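洗碗机械臂夹爪没有松开，Girkcombe 实验室暂停夜间运行

本站消息 Girkcombe 的双臂机器人实验室在星期四停止了所有无人看守的夜间运行。停止的原因是一次夹爪故障：机械臂在做餐具清洁任务的时候，收到了“松开”的命令，但是夹爪没有打开，手臂却继续往下一个位置移动。一个盘子被推到桌子边上，掉下去碎了。当时没有人在桌子旁边，所以没有人受伤。

这个任务属于名为 Vallow 的家务操作项目。机械臂要拿起海绵，擦洗盘子和碗，然后把它们放好。实验室的记录显示，本轮测试一共完成了677次抓取，故障发生在第305次以后，前后出现了3次。前两次手臂自己停下来了，值班人员重新启动了程序，没有向上报告。第三次才造成了损坏。 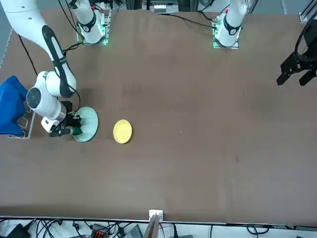

Girkcombe 实验室的餐具清洁任务，右臂夹爪位于浅绿色盘子的边缘上方。

负责维护的 Tellgate 公司检查以后认为，问题主要在夹爪的位置反馈。海绵比较软，夹住以后会变形，控制程序有时候把“还夹着”读成“已经打开”。这样，程序以为可以安全移动，就发出了下一个动作。公司还发现，手腕附近的一条电缆接头有一点松，可能让信号变得更不稳定，不过这一点还没有得到确认。

使用的控制软件叫 Sproģis。按照原来的设置，软件只检查夹爪的位置，不检查夹爪电机的电流。新的版本会同时检查这两个数值，如果它们不一致，两只手臂都要停止，并且必须由人在现场按下复位按钮才能继续。
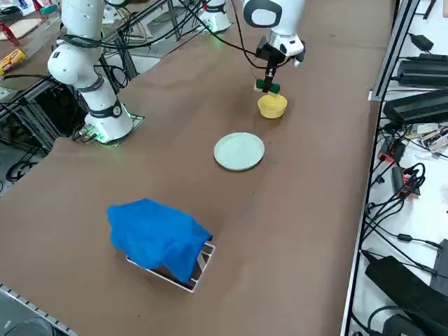

实验室也修改了操作规定。白天的测试可以继续，但是手臂的速度降到原来的79%，桌边必须有一名工作人员，手要能够直接碰到急停开关。在程序运行的时候，任何人不可以伸手去整理盘子、碗或者海绵，也不可以用手把海绵从夹爪里拉出来。以后，自动停止的情况即使没有造成损坏，也要在当天写进记录。

项目组表示，前两次停止没有及时报告，是这次事情里最需要改正的地方。值班人员当时觉得重新启动就可以了，而交班表上也没有填写这种情况的位置。现在交班表已经增加了这一项。

Tellgate 公司计划在十一月更换两只手臂的夹爪电缆，并且用软硬不同的几种海绵重新做测试。夜间运行什么时候恢复，要等测试结果出来以后再决定。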